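Ça fait un mois que je trimballe la pince à main Zalus un peu partout, et je peux enfin la comparer à la Pešek que j'utilisais avant. Même principe pour les deux : une poignée, deux mors, une caméra grand angle au-dessus, et on enregistre ses gestes pour entraîner le bras ensuite.

Premier bon point, les doigts. Les patins jaunes de la Zalus accrochent super bien, même sur les trucs ronds et lisses qui filaient entre les mors de la Pešek (combien de fois j'ai pesté !). J'ai enregistré 326 prises en février, et j'en ai jeté beaucoup moins que d'habitude.
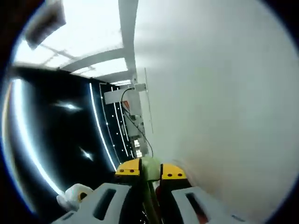 Côté caméra, j'aime beaucoup le champ très large - on garde les deux mors et une bonne partie de la pièce en même temps. Par contre, dès qu'on travaille collé à une grande surface claire, l'exposition devient capricieuse, et il faut passer par les réglages manuels de Flitatura, le logiciel fourni. Il est moche, il est lent à démarrer, mais il tourne à 60 images par seconde sans broncher.

Le prix pique : 1 171 euros, sans la valise. Je la reprendrais quand même. Il me reste à tester les patins souples de chez Verkon, commandés la semaine dernière - j'ajouterai mes impressions ici.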